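OK, thread time. A few of you asked what I've been doing since September besides complaining about my knees. The short version: teaching a humanoid to lean on things.

1/ Some background. Most walking controllers treat hands as cargo. The legs do the balancing, the arms do the task, and if a hand touches something solid the balance code sees it as a shove and fights it. Great in an open hallway. Pretty bad in a real home, where everything is eighteen inches from everything else.

2/ People don't climb stairs like that. Watch anyone over sixty (or me, before coffee) go up two steps next to a couch. A hand goes out. It touches the armrest, takes a bit of weight, comes off again. They'd have no idea they did it if you asked them.

3/ So our question was pretty simple. If the robot gets to plan a hand contact the same way it plans a foot contact, does it climb better? And the part I care about most: does it still work when the thing under the hand is soft?

4/ Hard surfaces have been done, and done well. You touch a rail, the rail pushes back, the math is friendly. A pillow doesn't push back right away. It gives, then gives some more, then suddenly you've found the mattress. If your planner was counting on that force 2 cm ago you're already tipping.

5/ The method, in everyday words. The planner keeps a running guess at how squishy the surface is. Press a little, see how far the hand sinks for that much force, update the guess. Then it only books as much support from that hand as the guess says it can get. Feet pick up the rest.

6/ We call the squish guesser Favel. Darnell Mbeki named it and won't say why. I've stopped asking.

7/ The whole thing runs at 50 Hz on top of the regular whole-body controller, which we didn't touch. That was a rule I set early on and I'm glad I did. If you rewrite the bottom layer you spend a year finding out you broke standing.

8/ For testing we use a bedroom. Bed, wardrobe, radiator, coats on a rack, the works. The steps are plain pine blocks, two heights, shoved up against the corner of the bed so the hand has somewhere to go. Pillows stacked two high when we want it really soft.
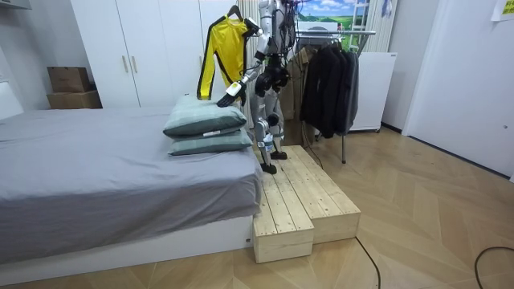
9/ Numbers! We did 210 climbs total, split evenly between three setups: hands ignored, hand contact with a fixed stiffness, and hand contact with Favel guessing. Same blocks, same gait, same starting spot.

10/ Hands ignored was fine on most climbs and then awful on a few. It's the step up onto the taller block that gets you. All the weight is on one leg, the body is swinging over, and any little error has nowhere to go.

11/ Fixed stiffness was the surprise for me. On the bare mattress it helped. On stacked pillows it was WORSE than not using the hand at all. The planner trusts support that isn't there, leans into it, and then the legs have to rescue everybody. Corinne Wojcik predicted this on a whiteboard back in September and has been very gracious about it (she took a photo of the whiteboard).

12/ With Favel on, the pillow climbs looked like the mattress climbs. Less sway in the torso, less scrambling at the ankles. It also moves a touch slower, because it spends a moment pressing before it commits. I'm OK with that trade. You might not be if you're racing.

13/ What it looks like in person is kind of lovely. The hand comes down flat, sort of settles, and then the back foot goes. Lindsay Ellery's word for it was "polite" and now that's what we all say. "Was that one polite?" is a real thing I've typed in a lab log.

14/ Stuff that doesn't work, so you don't think I'm selling you something. Sliding is the big one. Favel guesses how far things sink, and it has no opinion about whether the pillow is going to scoot sideways off the stack. When it scoots, the hand goes with it. We have a slip check that pulls the arm back, but it's a patch.

15/ Also, squishiness isn't one number. A pillow pressed in the middle and the same pillow pressed at the edge are two different animals. Right now we pick the touch point ahead of time and aim for the middle. Picking that point from vision is the next project, and Marisol Escobedo has a very early version that's already better than my hand-picked ones, which stings a little.

16/ And it's one bedroom! One bed! I'd love to see this on a couch, a car seat, a pile of laundry. I'd be careful about claiming it works in "homes" until we've been in more than the one we built.

17/ Someone always asks about going down. Down is harder. You have to reach below yourself for the support, and the arm is nearly straight by the time it gets there, so there's not much left to push with. We've tried it a few times and I'm not reporting it yet – the results are all over the place and I don't trust my own setup.

18/ Practical tip if you're trying something similar: do the press test with the robot standing still before you ever do it mid-step. We lost two weeks chasing a "balance bug" that was a badly zeroed wrist sensor. Two weeks. Standing still, you'd see it in a minute.

19/ Draft is with Bronwyn Trevaskis for one last read and she's already sent back a page of comments on my plots (the colors, mostly, and she's right). Preprint when that's done. The climb logs will go up with it, including the ugly ones.

20/ Happy to take questions, especially from anybody who's worked with contact on foam or fabric. I've got a nagging feeling the upholstery people solved half of this decades ago and I just don't know what to search for.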